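Folding notebook, long items, March

Picked up at 9:40 after Areeba finished with the towels. Today was long garments only: shirts with sleeves, trousers, one dressing gown that I gave up on and put back in the bag. Working on the bed again, green sheet, because the cutting table is too narrow once a pair of trousers is opened out flat.

Before starting I pulled the sheet tight at all four corners. Last time I skipped this and every fold picked up a ridge from the sheet underneath. Tucked the far side in first, then the near side. It still creeps toward whoever is working, so I re-tucked twice before lunch.

Fold we are using for long items, as agreed with Hammad:

Lay it flat, front down. Smooth from the middle out to the ends.
Fold lengthwise once, edge to edge.
Fold lengthwise again so it makes a strip.
Take hold of both ends, pull gently until the strip is straight, set it down.
Smooth once along the length, then fold end to end, and again if it needs it.

The step that goes wrong is the pull. Too little and the long creases stay in. Too much and the layers slide over each other, and then the top layer bunches up near one end and stands proud of the rest. Once that has happened, pulling harder makes it worse. Quickest fix I found is to put both ends down, flatten the lump with a palm toward the nearer end, and pick up again. Opening the whole thing out and starting over takes longer but gives a cleaner result. I did it both ways and would only start over for shirts, where the collar gets twisted.

Thin cotton behaves worst. It wrinkles along its length as soon as it is folded the second time, and smoothing moves the wrinkles without getting rid of them. The heavier twill trousers from the Bratu bag were fine on the first go nearly every time. The knit tops stretch, so do not pull those at all. Lay them down and pat them.

Count for the log sheet: 49 folds done, 19 of them redone at least once. Most of the redone ones were before lunch. Running total for long items is now 119. I have written it on the sheet in blue, and please keep to blue, as the pencil entries from last month were nearly gone when Ghizlane went to copy them up.

Ghizlane asked whether we should iron first. We tried it on two shirts. They looked better for the first fold and much the same by the last one, and it meant walking back and forth to the board. Not worth it for this set. Might be worth it for the linen.

Things to sort out:

– The Skeker hamper lid does not close when the folded pile is in it. Stack them on edge instead of flat? Aqeel says the stack falls over when it is half empty. Try a divider.

– Bag 1777 has two pairs of trousers with buttons missing. Put aside with a note, not folded, not counted.

– Step 3 on the printed instructions still says to fold sleeves in after the first lengthwise fold. Should be before. I have been doing it before. Mudassar to fix and reprint.

– Need a second sheet in the same green so that one can be washed. White shows every thread but makes it hard to see the edge of a pale shirt.

After lunch I changed sides, standing nearer the foot of the bed, and my back was better for it. Reaching across from the headboard side means leaning with both arms out, and that is when the strip goes crooked. If you are shorter than me, try pulling the garment closer before the last two folds – there is no need to keep it in the middle of the bed.

Also tried doing the second lengthwise fold slightly short, leaving a finger width of the lower layer showing. It gives something to line up against and the strip stays straighter when the ends are taken up. Did this for the last dozen or so and liked it. Would like Hammad to try it before it goes in the instructions, as he folds looser than I do.

Stopped at 4:15. Left to do from this set: the dressing gown, the knit tops at the bottom of the Devari bag, and anything with a hood.
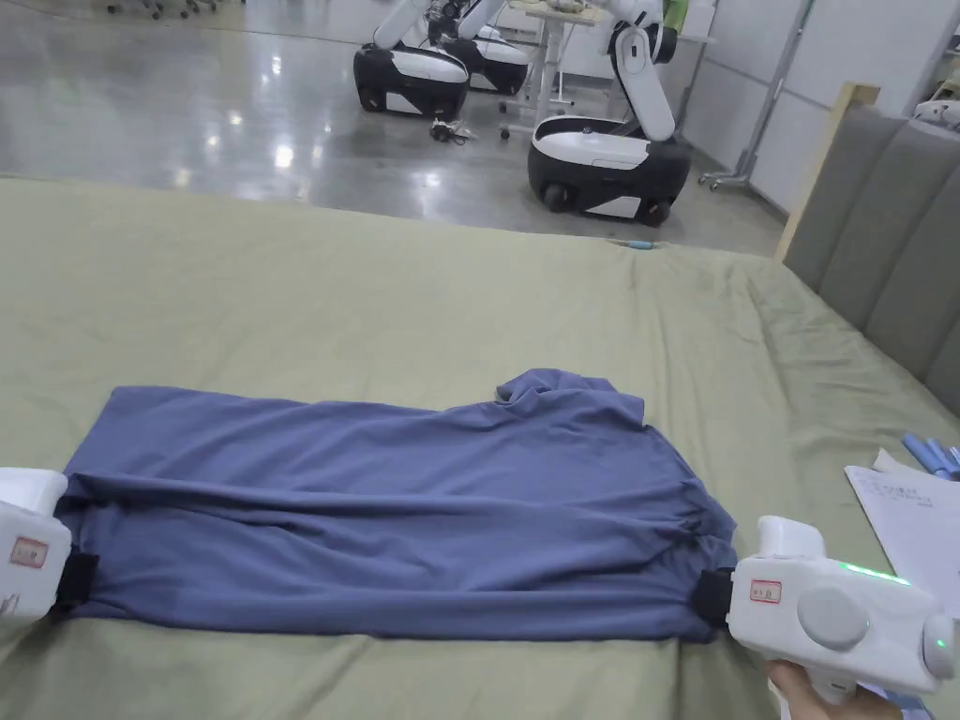 Blue one in a strip, held at both ends. Note the bunching at upper right.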